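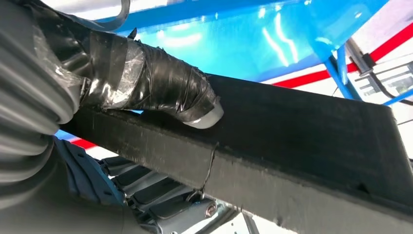
I run the Murken Street choir, and after a spring of singing to each other in a drafty hall I'm looking for new voices for the autumn season. If you've been humming along in the car for years and wondering whether you could do it with other people in the room, please write to me!

We meet on Tuesday evenings, 7 to 9, upstairs at the old Britow reading rooms. The stairs are steep but there's an elevator around the back by the bike racks – ring the bell and wait, it's slow. Tea at half time, and usually cake if somebody had a birthday.

What am I after? Mostly low voices. We have sopranos coming out of our ears (I love you all, sopranos, and I'll still take your name for the waiting list), but the tenors and basses could share a taxi. Altos are welcome too, especially if you don't mind holding the same note for a very long time.

You don't need to read music. I send out recordings of each part on the weekend so you can practice while you do the dishes, and I teach the tricky bits by ear. There's no audition either. I'll ask you to sing a scale with me on your first night so I know where to seat you, and that takes a minute.

This season we're doing a set of harvest songs, two rounds that I can't get out of my head, and a long piece called Ghumman, written for us by a former member who moved away and felt guilty about it. It's in five parts and it has clapping. I was terrified of the clapping at first and now it's my favorite bit. The concert is in November at the Colta chapel, which seats 400, and last year we filled it, with people standing at the back in their coats.

You'd need to make most rehearsals, though I know people have kids and shifts and colds. Miss a week, fine. Miss the last 2 before the concert and I'll have to ask you to sit in the audience, sorry – I've learned that the hard way.

It costs $5 a night, or pay what you can. Dress for the concert is anything dark with something orange. Scarves, socks, I had a man in orange suspenders once and he looked wonderful.

I'd also love to hear from a pianist who could cover some rehearsals. I can pay you a little, and the piano was tuned in the spring.

To join, leave your name and a phone number in the choir box at the Britow front desk, and tell me roughly how low you go. Or just turn up at ten to seven and look for the woman moving chairs.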